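A Morning at the Culton Warehouse Open Day

I had been meaning to go to the Culton open day for a couple of years, and every time something got in the way, so when Yolanda Rengifo from my old bookkeeping class wrote that she had a spare ticket I said yes before I had even looked at the calendar. It was 2023-10-17, cool and bright, and I drove out through Trenddale with the window down and a thermos of coffee rolling around on the passenger seat.

The warehouse handles household goods for small stores, and it is a good deal bigger than it looks from the road. There are 4000 bins in use on a busy day, our guide told us, and a fair number of them seemed to be stacked in the entrance hall, where you hang up your coat and get your visitor vest. Mine was too large and I wore it like a poncho all morning.

We started at receiving, where the cartons come in from Leite and Gusier and are opened on long tables. I could have stayed there all day. There is something so pleasant about watching people who know how to open a box - one cut, flaps back, everything out and sorted before I had found my reading glasses! A woman at the end of the row let me try one, and I am sorry to say I went straight through the packing slip.

After that we walked over to storage and had the whole business of the bins explained to us. The small ones are for things like batteries and sewing notions, and the big gray ones take the bulky items, the bath mats and cushions and so on. I asked why the walls of the big ones lean inward toward the bottom, and was told it lets them nest when they go back empty, so a truck can carry roughly 100 of them in one trip.
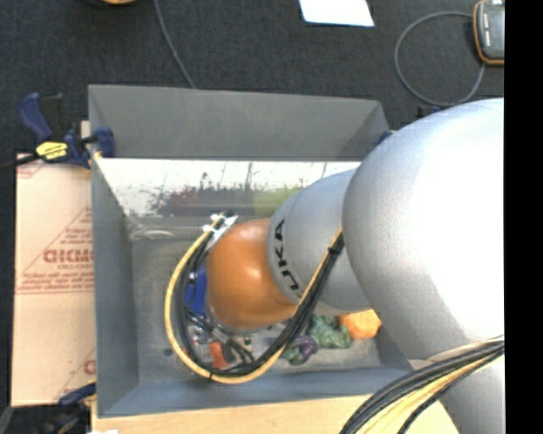 The floors of the bins get scuffed long before anything else goes, and apparently that is no reason to retire one. They get a rinse and go back into the line. I liked hearing that, being a person who still uses her mother's roasting pan.

Lunch was soup and rolls in the break room, very good soup, and Yolanda got the recipe out of the cook while I was still buttering. We had another look at receiving on the way out, bought 4 of the seconds from the little shop by the door (mine is a blue colander with a dent in it), and sat in the parking lot finishing the coffee. The next open day is in January, and I have already put our names down.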